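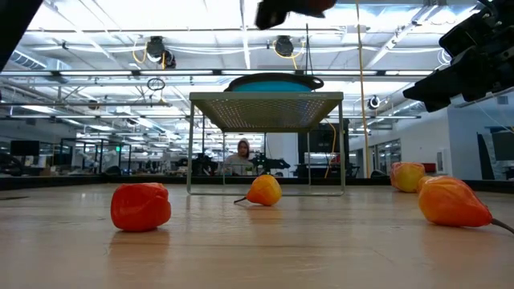 Melati Purba wrote the house rules for manipulation work at Skelcombe, and she still edits them most months. The current version fits on two sheets. The first one ran to eleven pages and people skipped to the end.

"The rule I get asked about most is the one on produce," she says. "Groups want to know why they can't use the same plastic vegetables all year. They can, for warm-up runs. But anything we report has to be done with real items, and they have to vary in size and shape."

Each task sheet lists what goes on the table and what may be moved between runs. Stands and bowls stay where the sheet puts them. Food items are placed by hand, in a new layout every time, by someone other than the operator.

Purba took over the job after an internal review of 2,000 recorded runs. Her colleague Ajith D'Souza did the checking and threw out 675 of them.

"Most had nothing wrong with the robot," D'Souza says. "The notes were missing, or the reset was sloppy. If I can't tell what the starting layout was supposed to be, I can't use the run."

The rules now ask for a short note before the arm moves, with the operator's initials and the task version. Failed grasps are kept and marked as failed. Deleting one without a second signature gets the whole batch sent back.

Safety takes up half of the second sheet. Hands stay off the table while the arm is live. Overhead cables are checked at the start of a shift, and a loose one stops work at that station until it has been tied up again. Speed limits are set by the station lead and can't be raised during a session.

"People argue about the speed limit," Purba says. "I tell them to bring me a reason in writing. So far I've had two, and I agreed with one."

She has had requests for the sheets from outside, including one from a packing firm called Lubis, and sends them to anyone who writes. Her advice is to cut whatever doesn't apply.

The next edit is due in September. D'Souza wants a line on when to throw out bruised fruit. Purba would leave that to the operator, and they haven't settled it.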